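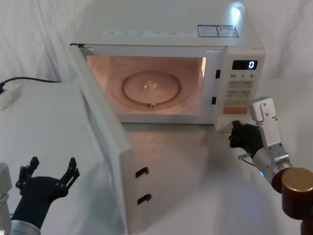

4. Recording the microwave task

I run both arms for this one, and Tahmineh Amini and I got 285 usable demos with these steps (out of 359, not bad!).

1. Check that the display reads 0 and the door is shut.
2. Open both grippers and park the arms low, one on each side.

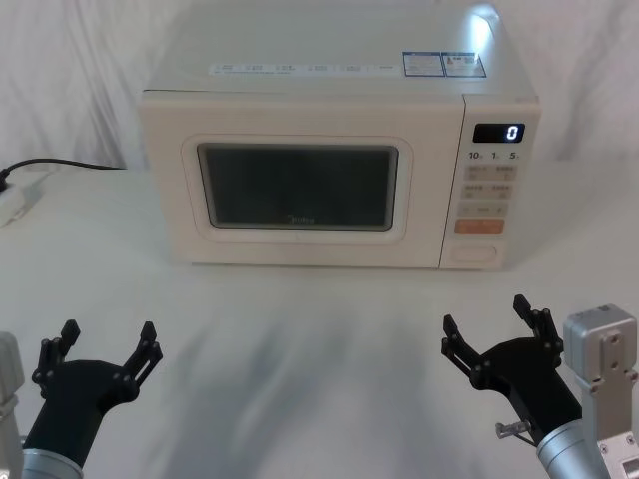
Start pose, door closed, both grippers open.

3. Start the Trullow recorder, then press the oval button to open the door.
4. For the mug version, lift it slowly and stop beside the window.
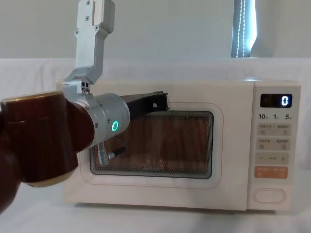

Holding the mug up by the oven door.

Note: I toss any demo longer than 40 seconds, they only confuse the policy.

Caution: never run the oven itself! We're only teaching the reach and the door.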